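Home | Rooms | Desk Tips | FAQ | Contact

Shared Table FAQ

Print this page | E-mail this page
Reading time: 2 minutes

I get the same questions about the big white table every time new people start, so I finally typed up my answers. Ask me if yours isn't on the list!

Can I leave my stuff on the table overnight?
Please don't. Pens, paper, mouse pads, phones - take it all home or put it in your drawer. Anything I find in the morning goes in the bin by room 16, and Raili Sjöberg empties that one in January whether you've been by or not.

Where do I plug in?
There's a power strip right on the tabletop, so no crawling on the floor (my knees thank me). Share the sockets, and run your cable along the table, not across somebody's lap.

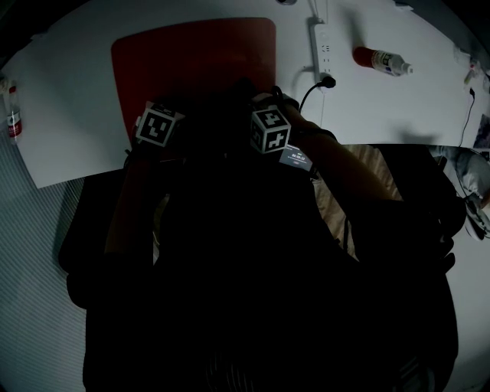
The power strip on the table, with a bottle lying next to it.

Are drinks okay?
Yes, with the cap on. Bottles tip over, and I'd much rather pick up a closed one than mop tea out of the sockets again. Mugs without lids stay in the kitchen. I know, I know, Ville, you've told me.

Who gets the window side?
Whoever sits down first. Kerttu Harju wanted a sign-up sheet and we tried one for 30 days, and all it did was make people grumpy.

Can I touch the blinds?

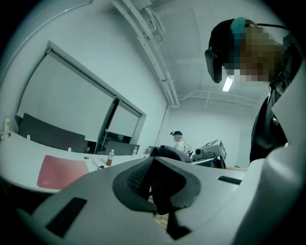 Sure, they're there to be used! Just ask the person across from you before you pull one all the way down, and roll it back up when you leave. Go slow with the chain - if it jams, leave it alone and call Yevhen Tkachuk at extension 423.

How do I wipe the table?
Damp cloth, a drop of dish soap, then a dry cloth. Nothing gritty on that white top, please. Lift the power strip and get the dust under it too (unplug it first).

Do I push my chair in?
Yes!! All the way.

Updated 2025-10-11

Back to top | Previous | Next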